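Häufige Fragen zum Aufräumen mit Korb, Kiste und Drahtregal

Stand: 19/03/2021

Seit dem Beitrag über das Regal im Flur kommen immer wieder dieselben Fragen, meist in dem Ton, in dem man beim Zahnarzt nach der Dauer fragt. Ich beantworte sie hier gesammelt. Wer eine Frage vermisst, darf sie gern stellen, die Antwort dauert bei mir so lange wie das Aufräumen.

Ich habe überhaupt kein System. Wo fange ich an?

Auf dem Boden. Alles, was dort liegt und nicht Teppich heißt, kommt in eine Kiste, und zwar ohne Sortieren. Sortiert wird erst, wenn man wieder durchs Zimmer gehen kann, ohne vorher eine Route zu planen. Die meisten Leute beginnen mit den Fotos, finden ein Bild vom Schulausflug und sind für den Rest des Tages verloren.

Darf in einer Kiste alles durcheinander liegen?

Für eine Weile ja. Ich nenne das die Zwischenkiste, sie ist offen, hell und steht dort, wo man an ihr vorbeimuss. Eine Zwischenkiste mit Deckel ist nach einem Monat ein Möbelstück. Hausschuhe, Turnschuhe, eine Tüte, ein Karton, dessen Inhalt man gerade noch weiß: alles erlaubt, solange abends jemand hineinschaut. 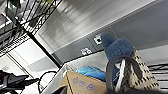

Zwischenkiste am Drahtregal, mit Karton, hellblauer Tüte und Schuhwerk.

Gehören Schuhe nicht in einen Schuhschrank?

Doch. Haben Sie einen? Eben. Schuhe für draußen bekommen bei mir eine eigene Wanne, Hausschuhe dürfen zu den Textilien, auch die plüschigen. Gemischt wird nur in der Zwischenkiste und nur bis zum Abend. Im Januar verlängere ich die Frist stillschweigend bis zum nächsten Morgen, dann ist es abends zu dunkel für Grundsätze.

Was mache ich mit Kartons und Plastiktüten?

Kartons sind die Verwandtschaft unter den Behältern, man wird sie schwer los und braucht sie einmal im Jahr. Meine Regel: Es bleiben 2, ein großer und ein kleiner. Alle anderen werden flach gelegt und zum Altpapier gebracht. Bei Tüten gilt dieselbe Zahl, auch wenn die Tüte mit den vielen anderen Tüten darin dagegen protestiert. Stofftaschen zählen extra, weil man sonst weinen müsste.

Drahtregal oder geschlossenes Regal?

Das Drahtregal ist ehrlicher, man sieht von allen Seiten, was man angestellt hat. Kleinkram fällt durch die Maschen, deshalb gehört er in Behälter. Mein erstes war ein Modell namens Crabtree, vier Böden, eine Montageanleitung ohne Worte und eine Schraube, die zu nichts passte. Es steht heute noch, leicht nach links geneigt, wie ich am Ende einer Woche.

Schieben Sie das Regal nicht so dicht an die Wand, dass die Steckdosen dahinter unerreichbar sind. Sie werden eine davon brauchen, und zwar in der Minute, in der das Regal voll ist.

Welcher Korb taugt etwas?

Ein Korb muss drei Dinge überstehen: das Tragen, das Fallenlassen und den Versuch, ihn mit dem Fuß zu verschieben. Mir sind Körbe mit Henkel lieber, die man mit einer Hand nehmen kann. Der Henkel sollte glatt sein, raue Griffe merkt man auf der Treppe. Eine helle Einlage hilft beim Suchen, in einem dunklen Korb ist jede schwarze Socke verschwunden. 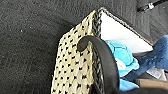 Muster ist übrigens erlaubt. Creme mit schwarzen Tupfen verträgt sich mit fast jedem Zimmer und verzeiht Staub besser als reines Weiß. Was ein Muster nicht kann: einen überfüllten Korb kleiner aussehen lassen. Das habe ich ausführlich erprobt, unter anderem mit dem Modell Stidel, das auf dem Etikett für leichte Textilien gedacht war und bei mir Winterdecken tragen durfte. Der Henkel hält, der Boden hat inzwischen Charakter.

Wie viel darf ein Korb wiegen?

Ich wiege mit der Küchenwaage, weil die Personenwaage und ich nicht reden. Bis 2000 Gramm Inhalt darf ein Kind den Korb selbst holen. Bei 900 Gramm holt es ihn sogar freiwillig. Was mehr als 500 Gramm am Stück wiegt, also Bücher, Bügeleisen, der Locher aus Gusseisen, gehört gar nicht hinein, es beult den Boden aus und fällt garantiert auf einen Zeh.

Der Korb steht auf Teppich. Ist das schlimm?

Nein, aber auf dunklem Teppich sieht man jede Fluse, und ein Korb ist ein hervorragender Grund, darunter nie zu saugen. Einmal die Woche hochheben. Wer es vergisst, findet nach einigen Monaten ein sehr gepflegtes Rechteck und darum herum den Rest des Zimmers.

Wie wäscht man geflochtene Körbe?

Möglichst gar nicht. Mit der weichen Bürste des Staubsaugers abfahren, Flecken mit einem kaum feuchten Tuch tupfen, danach offen stehen lassen. Eine herausnehmbare Einlage darf in die Maschine, sofern das Etikett nichts dagegen hat. Bitte den Korb nicht in die Badewanne stellen. Eine Leserin aus Astden hat es getan und besitzt jetzt eine sehr interessante Schale.

Wohin mit den Kuscheltieren?

Die heikelste Frage, ich bekomme dazu die längsten Zuschriften. Kuscheltiere gehören auf Augenhöhe ihrer Besitzer, sonst werden sie vermisst, meist kurz nach dem Zähneputzen. Ein Regalboden reicht. Wenn er voll ist, wird verhandelt, und zwar mit dem Kind, bevor etwas in den Keller wandert. Wer heimlich aussortiert, erwischt immer den Liebling.

Große Tiere nach hinten, kleine nach vorn, und Haie so, dass die Schwanzflosse niemandem beim Vorbeigehen im Weg ist. Ein Korb davor ist in Ordnung, solange man ihn am Henkel wegziehen kann. Taschen stellt man daneben und nicht auf die Tiere, das gibt Falten und Vorwürfe.
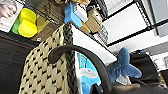
Und wenn nach einer Woche alles wieder so aussieht wie vorher?

Dann wohnen bei Ihnen Menschen. Eine Woche ist ein guter Wert. In der Ferienwohnung in Costesholm habe ich es einmal auf einen Nachmittag gebracht, mit nur einem Koffer. Zwischenkiste holen, Boden frei machen, weiter wie oben.

Gibt es eine Liste zum Ausdrucken?

Es gab eine. Sie liegt vermutlich im kleinen Karton.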